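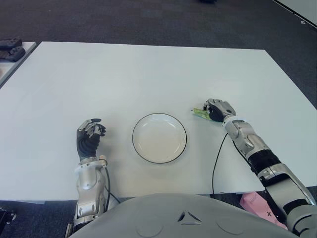
How to rebuild a lost vaccination record

Kazimiera Kozłowski
February 18, 2025

If you have moved between countries, changed surgery a few times or simply lost the little booklet, you may not have a full list of the vaccines you have had. You might be asked for one by a new employer, a college, a travel clinic or a school. This guide explains how to put the list back together from scattered sources and what to do about the gaps.

It is written for people living in and near Cloltovness, but most of it applies anywhere. It does not tell you which vaccines you need. That is a question for a nurse, doctor or pharmacist.

What you will need

A notebook or a blank spreadsheet
Photo ID, and proof of any change of name
Your past addresses, with the years you lived there
The names of any surgeries, schools and employers you can remember

Step 1. Draw up a blank table

Make one row for each dose, not one for each disease. A course of three injections takes up three rows. The columns should be:

Date given
Disease or diseases covered
Name of the vaccine as written on the record
Batch number, if you have it
Where it was given
Where you found the information

The last column is the one people leave out. Fill it in as you go. When two sources disagree, you will want to know which is which.

Step 2. Start with what is in the house

Look through old passports, baby books, school reports and any yellow or blue booklets kept with them. Appointment cards count as a clue but not as proof, as they show that a dose was booked and no more.

Photograph every page, including the blank ones and the cover. Stamps fade, and pencil entries fade faster. Save the pictures with the year at the front of the file name so that they sort in order.

Ask your parents or older relatives too. Write down what they say, but mark it as memory in the source column.

Step 3. Ask your current surgery

Ask reception for a printout of your immunisation history. You do not need to explain why you want it. At Pukwood surgery the request goes on form 976, which you can pick up at the desk or have posted to you. Other surgeries use their own form or will take a letter.

Check the printout against your table. Look out for entries marked as reported by the patient. These were typed in from what somebody told the surgery, and an employer may not accept them.

Step 4. Ask the places you used to go

Records should follow you when you move, but older paper notes were sometimes summarised when they were put on a computer, and single doses could drop out. If there is a gap that matches a move, write to the old surgery. If it has closed, ask the local health authority who holds its files.

Your letter can be short. Give:

Your full name now and at the time
Your date of birth
Your address at the time
The years you were registered
What you are asking for

Wait 20 days before you chase. When you do, quote the date of your first letter and enclose a copy.

Travel jabs, workplace flu jabs and anything given at a pharmacy may never have reached your surgery at all. Contact those providers separately. Occupational health departments usually keep their own files, and so do some universities.
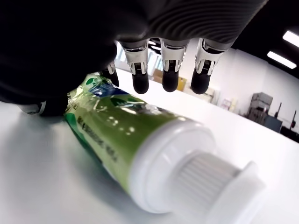
A robotic hand, its black fingertips pointing down towards the table.

Step 5. Records from abroad

Start with the country's health ministry website. Some countries have a national register that you can search yourself, while others leave it to regional offices or the clinic that gave the dose. If you cannot log in without a local identity number, look for a postal route or ask the consulate where to write.

My own record was split between two countries. The older half was a folded card with handwritten dates, and the clinic that issued it had changed its name. The regional office found it under the old name once I sent a copy of the stamp.

Three things cause most of the trouble with foreign records.

Date order. 04/10 may be the fourth of October or the tenth of April. Look for a date on the same card where one number is higher than 12, and use that to work out which order was used. In your own table, write the month as a word.

Brand names. The same vaccine can be sold under different names. Copy the name exactly as it appears, and let the nurse match it up. Do not guess.

Abbreviations. Short forms differ between languages, and a few look alike. Again, copy them letter for letter.

Ask before you pay for a translation. A nurse may be able to read the card as it is, and many employers only want the names and dates. If you are told it must be certified, find out who is allowed to certify it.

Step 6. Deal with the gaps

Once the replies are in, you will probably still have a few empty rows. Take the table and your copies to a nurse appointment. Depending on the vaccine, you may be told one of the following:

The dose does not matter now, at your age or in your circumstances
A blood test can show whether you are protected
It is simplest to have the dose or the course again

Blood tests are useful for some diseases and of little use for others, so do not order one privately before you have spoken to somebody. Tell the nurse about any allergies, past reactions, medicines you take, and whether you are or might be pregnant.

Step 7. Get it entered properly

Ask the surgery to add the missing doses to your record, and hand over copies of the evidence. Keep the originals. Go back for a fresh printout later and check that every line has gone in with the right date. Typing mistakes happen, and they are easier to put right while the papers are still to hand.

Step 8. Store it in two places

Keep one paper copy with your passport and one digital copy somewhere you can reach from your phone. I use Pleltar for mine, but any storage with a strong password will do. Do not send the full record by ordinary email if the person asking only needs one line of it.

For children, start a separate table for each child and fill it in on the day of each appointment. Write down the batch number from the booklet before you leave the building.

If you are asked for proof and the deadline is close

Send what you have, along with a copy of the letters you have written and the dates you sent them. Ask whether a start date or booking can be held while you wait. Colleges and employers see this often and will usually tell you which entries they need first.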